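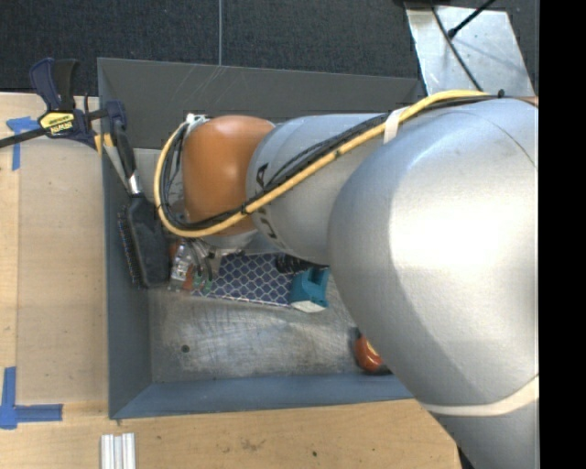

I'd been at the Fludalthorpe site for two weeks when the arm started lying to me.

Okay, lying is a strong word. But the job log said pick 2429 complete, item placed, no faults, and I was standing right there watching it hold absolutely nothing over the outbound tray. It opened its gripper very politely, let go of the nothing, and went back for more.

I called the Grultgate help line. The guy asked me if the item was see-through. I said sometimes. He said sometimes was a problem, and put me on hold for most of my lunch.

So I did the dumb thing. I'd watched the day shift do it a hundred times – you hit pause, you reach in, you fish out whatever's confusing it. Pause isn't stop. There's a sign on the fence that says so in letters as tall as my hand. I had my arm in the bin up to the elbow when the log on the screen behind me chirped, and I knew that chirp, it was the one it makes before it moves!

I got out. My sleeve didn't. It took the cuff clean off, lifted it up nice and gentle, swung around and set it in the tray.

Pick 3123 complete. Item placed. No faults.

I sat on the floor for a while. Then I pushed the red button, the real one, and wrote the whole thing up for Coppens, including the part that made me look like an idiot. They changed the pause logic in December and moved me to the night desk, where I mostly watch screens.

I still have the shirt. The cuff's in the tray log under "soft goods," and as far as the system's concerned it was a perfect pick.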